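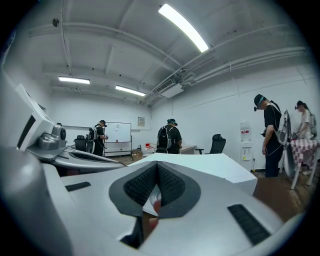

Figure 6.1 Hand-held gripper with a dark grey fingertip pad.

Chapter 6
Whose words? Speech and thought in the novel

Key terms: direct speech, indirect speech, free indirect style, narrator's report, idiom, frame clause

6.1 The problem

Chapter 5 dealt with who sees. This chapter deals with who speaks, which is a separate question even where the answer is the same person. A narrator may stay close to a character for 25 pages and never borrow a word from her. Another may stand well back, describe a whole town, and still let the town's way of talking leak into every line.

The main text for the chapter is Roxana Pană's novel Haketti, read in the translation by Amra Grgić. Page references are to the one-volume edition. Shorter passages come from Maximiliano Toledo's The Ferry at Bakum and from two stories by Dagmar Kratochvíl. No knowledge of the original languages is needed, but section 6.5 returns to the matter of tense, where the translator had to make a choice that the original did not require.

6.2 Four ways of giving a character's words

Consider a simple event. A woman called Ilse looks out at the yard and decides that she will not sell the house. A novelist can present the decision in at least four ways.

(a) Direct: She thought, "I will not sell it. Let them come and ask."
(b) Indirect: She thought that she would not sell it, and that they could come and ask.
(c) Free indirect: She would not sell it. Let them come and ask.
(d) Narrator's report: She decided against the sale.

In (a) the frame clause ("She thought") and the inverted commas mark off the character's words from the narrator's. In (b) the frame clause remains, the marks go, and the pronoun and tense shift to agree with the narrator's position. Some of the tone is lost with them. In (d) only the result of the thinking is left.

Version (c) is the difficult one. The third person and the past tense of the first sentence belong to the narrator. The second sentence keeps the form it had in Ilse's head. No frame clause tells the reader that a change has taken place. Taken alone, the first sentence could be a plain statement of what happened later. It is the second that makes us go back and hear the first as hers.

6.3 Signs of free indirect style

No single feature is enough to identify the style. The following are the signs most often used in the exercises at the end of this chapter.

Words of time and place fixed to the character's position, such as "now" or "tomorrow", alongside a past tense verb.
Questions and exclamations without a frame clause.
Words the narrator does not use elsewhere, including dialect, slang and family names for things.
Broken or unfinished sentences in prose that is otherwise regular.

The third sign depends on the reader having a clear sense of the narrator's normal range. In Haketti this takes some time to form. The narrator of the opening pages is formal and rather slow, and the first clear break comes when the schoolmaster Vlček waits for a letter: "The post was late again. Naturally it was late. Tomorrow, then, and he would wear the other coat." "Naturally" is the schoolmaster's word. It has already appeared in his direct speech, and the narrator has no use for it before this point.

6.4 Sympathy and irony

It is often said that free indirect style brings the reader closer to a character. Hülya Coşkun, in her study of Pană, argues that this is only half true. The same sentence that lets us share Vlček's impatience also lets us judge it, for the narrator's grammar is still there behind his words. The reader has to decide how much of the sentence to believe.

Coşkun's case rests mainly on the Plokus chapters, in which the townspeople discuss Vlček's dismissal. Here the borrowed words belong to no named person. "He had always been proud, and look where it led." Critics differ on whether a group can be the source of free indirect style at all. We shall treat it as a possible source and note the cases where the label is doubtful.

Before going on to section 6.5, read the first two Plokus chapters and mark every sentence whose source you cannot settle. Keep the list, as it will be needed for Exercise 4.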